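Ortner has lowered the price of its Skonley phone for the second time this year. From this morning the phone can be bought for 222 dollars, down from 300, in the online shop and in the two stores in Brendness and Skercombe. The new price is for the gray and the green model. The red one stays at 300 dollars until the old stock is sold.

Buyers who pay with the Ortner store card receive 10 dollars more off, but this discount is taken at the last step of payment and it does not show in the cart. The charger is included in the box. The case is not included anymore, as it was in spring.

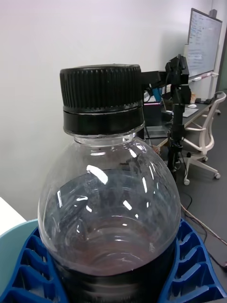
The offer is open until the end of September. Each customer can order 2 phones at most, and orders placed before noon are sent the same day. For pick up in the store it is necessary to bring the order number and an identity card. Phones bought at the old price in the last two weeks can be brought back to the store with the receipt, and the difference is paid as a voucher.

Emil Steiner of Ortner told us the company wants to make room for a new model, which should come before winter. He did not want to say the price of it. The Skonley will get software updates for two more years, the same as it was promised at the start of the sale.

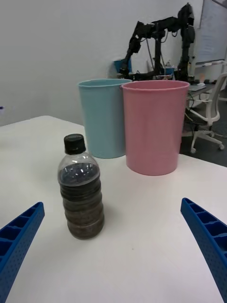 Mỹ Diệp wrote to us that she ordered the green one at eight in the morning and the store card discount was refused two times, then accepted when she used the website in place of the app. Ortner confirms that the app still has the old conditions and says an update is coming this week.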